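Stand: Juni. Ich ergänze hier immer dann was, wenn mich dieselbe Frage zum dritten Mal erreicht.

# Fragen und Antworten zum Vormachen bei Laltar

**Muss ich programmieren können?**

Nein! Du führst den Arm, und Laltar schreibt mit. Ich selbst kann gerade mal eine Excel-Formel reparieren und habe trotzdem schon 290 Durchgänge eingespielt.

**Von Hand führen oder fernsteuern -- was nehme ich wann?**

Von Hand, wenn es grob ist und du gut drankommst: etwas anheben, rüberschwenken, ablegen. Sobald es eng wird, nehme ich lieber die Fernsteuerung (bei uns heißt das Pult Stilter), sonst habe ich ständig den eigenen Ellenbogen im Weg. Bei PC-Gehäusen mache ich inzwischen fast alles am Pult.

**Wie viele Durchgänge braucht so eine Aufgabe?**

Kommt drauf an, leider. Für das reine Greifen einer Festplatte aus der Halterung haben mir 165 gereicht. Für das Einsetzen ins Gehäuse plane ich über 500 ein, weil da jeder Millimeter zählt und die Kabel nie zweimal gleich liegen.

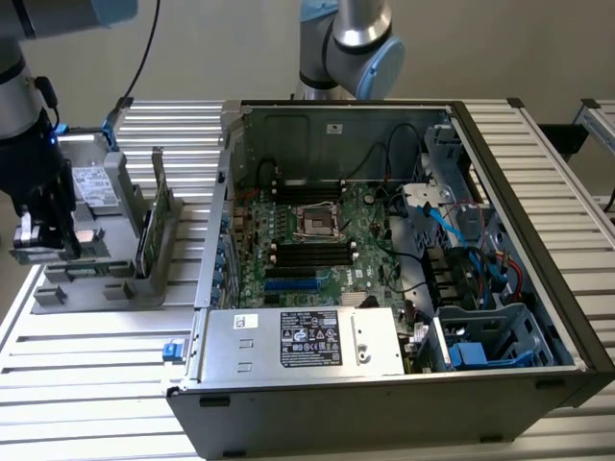
Und bitte nicht alle am Stück einspielen! Nach 17 Durchgängen mache ich Pause, sonst werde ich schlampig, und das lernt der Arm dann brav mit.

**Ich habe mich vertan. Alles löschen?**

Kleine Patzer darfst du drinlassen, solange du sie sauber korrigierst. Daneben gegriffen, kurz zurück, neu angesetzt -- prima, genau so was soll er ja auch können. Löschen würde ich nur, wenn etwas runterfällt oder du zwischendurch überlegen musstest und der Arm ewig in der Luft stand.

**Warum ruckelt der Arm beim Fernsteuern?**

Meistens steht der Maßstab zu hoch. Stell ihn für Steckplätze und Schächte auf »fein«. Wenn es dann noch ruckelt, das Pult einmal ab- und wieder anmelden. Hilft das auch nicht, schreib mir, dann schaue ich ins Protokoll.

**Darf das Gehäuse ein bisschen verrutschen?**

Zwischen den Durchgängen ja, gern sogar, ein paar Zentimeter hin oder her. Währenddessen bitte nicht, da brichst du besser ab und fängst neu an.

**Wohin mit den fertigen Aufnahmen?**

In den Ordner »Hyun«, mit einem Stichwort zur Aufgabe im Namen. Was unter »Stinness« liegt, ist der alte Bestand, da bitte nichts mehr ablegen.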